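Mowat students get two robot arms sorting before winter break

2018-12-16

MOWAT - The robotics club at Mowat has spent the fall term on one job: getting a robot arm to pick household items out of one basket and set them down in another without help. By the end of November the club had logged almost 500 tries.

The project, which students named Cosodell, is the club's entry in the Flasgate student automation meet. Teams there get a table, a set of everyday objects and 16 minutes. They are scored on how many objects end up where they belong and lose points for anything dropped on the floor.

Club members said the arms themselves were the easy part. Most of the fall went into choosing objects and writing down what happened with each one.

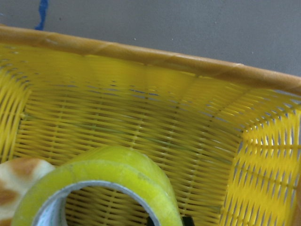 Packing tape has been one of the harder items on the list. The roll is smooth on the outside and hollow in the middle, so students had to decide whether the gripper should close on the outer edge or reach into the core. Clear tape also takes on the color of whatever is near it. In the yellow basket the roll looks yellow-green, close enough to the woven plastic that an early version of the software kept missing it. The students fixed that by adding more pictures of the tape to the set they train with, taken in different baskets and at different times of day.

The club meets after school and on some weekends. Members work in pairs, and each pair signs up for a slot at the table. One student runs the arm while the other keeps the log. Halfway through the slot they trade places.

Both arms were bought used with a grant from Enine, a local equipment supplier. The company also sent a technician to the school for two afternoons to go over safety rules. Students must pass a short written test on those rules before they are allowed to start a run, and a faculty adviser has to be in the room.
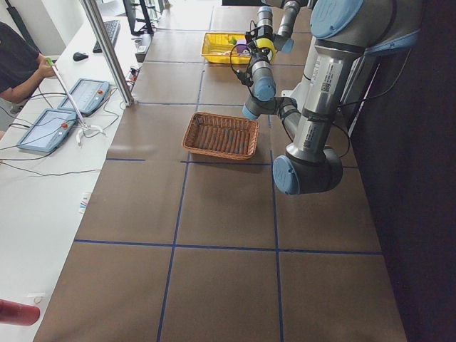 Setup takes up a good part of each session. The cameras have to be checked, the arms sent to their start positions and the objects placed according to a chart taped inside the logbook. If a basket is bumped during a run, the run is marked and left out of the results - a rule the students voted in after an argument over one very good score in the first weeks.

Scores have gone up slowly. In September the arm finished fewer than half of its picks. The club now says it does well with blocks and other boxy items and less well with soft ones, which can fold or slip when the fingers close.
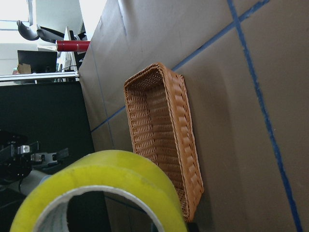
*The tape roll and the woven basket on the Cosodell work table, with blue tape lines marking off the surface.*

Students who joined this year had no programming background for the most part. The club starts them on the logbook, then moves them to the controls, and only later to the code. Several said they preferred running the arm and planned to stay with it.
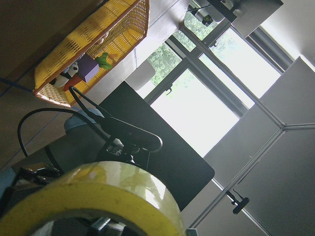 The Flasgate meet is set for spring. Before then the club wants to add a second round in which both arms work from the same table, each with its own list of objects. That will mean new rules for which arm goes first when they reach for the same spot, and the group has not settled on those yet.

The club will take new members again when classes resume in January. Sign-up sheets will be posted outside the lab, and no experience is needed.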